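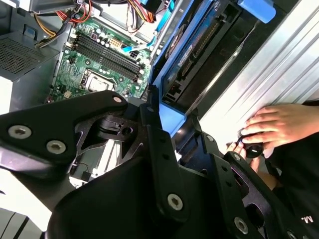
Gripper stops on force limit inside PC case, no collision visible

Posted by ollberg_cell2 on Saturday, December 7, 2019

We are running teardown trials on desktop towers with an arm and a linkage gripper. Controller software is Plollgate. When the fingers go down toward the drive bays, the arm stops with a force limit fault and the brakes engage. The log gives code 334 each time. The limit is set at 70 N. I have watched several of these stops from the side and the fingertips were clear of the sheet metal and the drive carrier.

Same path above the bench with no tower: no fault. Slower approach: fault comes later, but it still comes. Payload was last identified in September. I don't want to raise the limit while people are reaching into the same case.
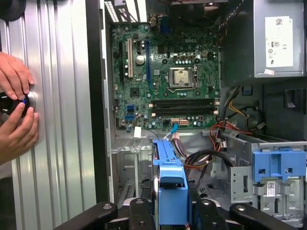 Two things changed after September. The finger links were replaced with a longer set, and the gripper cable was rerouted. The payload entry was left as it was. Could either one produce this -- or should I be looking at the force sensor?

lambrechts_k

Had this on an older machine. We raised the limit and it went away. Might be worth trying 300 and seeing if it clears.

torque_and_trace

Please don't do that with hands in the work area. The limit is there for the person.

Check the payload first. If the new links are heavier by roughly 700 g and the center of mass moved outward, the controller reads the difference as an external force. The error changes with wrist orientation, so a bench test only counts if the wrist angle matches the one used over the case.

Then check the cable. Jog to the fault pose with the tower removed, in reduced speed mode, and log the wrist force with the cable clipped as it is now. Stop, unclip it, support it by hand with the arm disabled, stand clear and log again. If the offset drops, the cable is pulling.
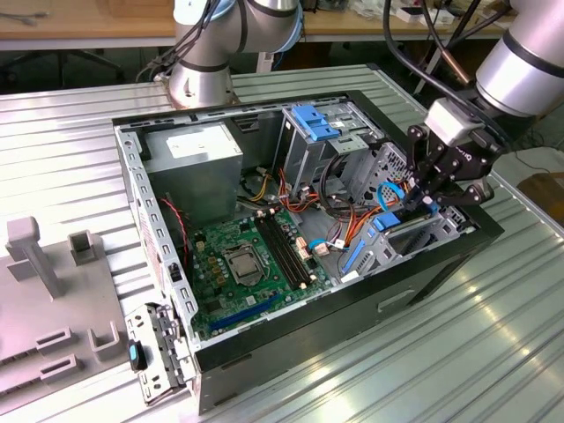
Arm and gripper at the open tower, fingertips down in the drive bay area.

ollberg_cell2

Payload re-identified, mass was low and the center of mass was off as well. Fewer stops now but still some at the deepest pose. Cable test is on Monday. Limit stays at 70.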